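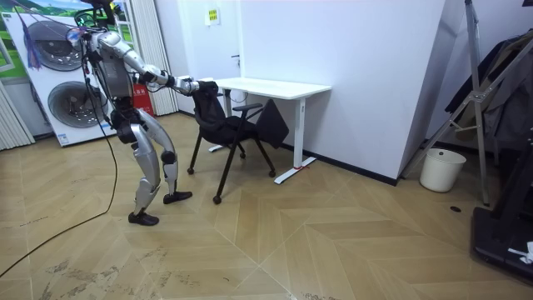 About us / The workshop

Hi, and thanks for clicking through to the page that hardly gets any visitors! I'm Gaetano Villa, I run Trorum, and we look after walking robots for people who would like to spend their time using them. We're in Stamthorpe, one floor up, with parquet underfoot and a freight elevator that I have very mixed feelings about.

I started out fixing elevators and packaging lines, and for years I thought humanoids were somebody else's headache. Then a customer called Fagundes asked me to look at a knee that clicked. I looked at the knee, then the hip, then the other knee, and by the end of that May I had a second set of hex keys and a new line of work. We've logged 2,409 service hours on legged machines so far. I know the number because I do the invoices.

What we do, day to day

Most of it is setup and upkeep. A machine gets a first check with the power off: every joint moved by hand, every connector pushed home, every cable followed from one end to the other. I'm a bore about cables. A leg can be perfectly healthy and still walk badly if a cable is tugging at the waist, and I've seen people retune a whole controller over something a fresh cable tie would have fixed (I was one of those people, for two very long days).

After that comes joint zeroing, then standing, then shifting weight from foot to foot, and only then do we let the hands near anything. Our checklist for this has 143 lines. Customers laugh when they see it, and then they ask for a copy, and yes, you can have one, just write to us.

The chair job

My favorite part of the list is the chair. We have the robot take hold of the top of a backrest and move the chair by a desk, and it tells me more than an hour of graphs. A chair on casters is a sneaky thing to hang on to! It swivels off line, one wheel catches, the back tips a little, and the robot has to deal with all of it through one hand while its feet are busy with something else.

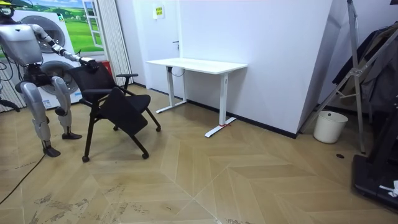 I watch the ankles first. If they're chattering, the gains are too stiff or there's play in the joint, and I want to know which before anyone touches a setting. Then I listen to the elbow and wrist. After the run we power down, put a hand near each actuator housing to feel for one that's warmer than its neighbors, and go over the grip pads for wear. Pads are cheap, so please change them early. A worn pad slips, the arm squeezes harder to make up for it, and then you're paying for a wrist.

We write all of this down in Clullix, which is our own logbook program. It's ugly and I love it. Every machine we look after has its own page in there, with each part we've swapped and a comment box where I complain. If you send us a robot, you get the whole page back with it, complaints included.

How we work with you

Standard upkeep is every 7 weeks for a machine that walks daily. You can stretch that if yours mostly stands around, but don't stretch the cable check. Repairs usually take us 21 days if we have to order a joint, and a lot less if we don't. I'll call you before I order anything expensive, and I'll tell you if I think a part has plenty of life left in it, even when you've already made up your mind to replace it.

We also do setup at your place. For that we need a flat floor, something solid overhead to rig a safety line from, and a decent amount of clear space on every side. Bring the chair you really use, too, if moving furniture is part of the plan. Casters vary a lot, and I'd much rather find out about a sticky one while I'm there with my tools out.

Come by

Saturday mornings are open door. Bring a problem, a noise you've recorded on your phone, or just questions, and I'll put the coffee on. Please use the stairs, the elevator is for robots.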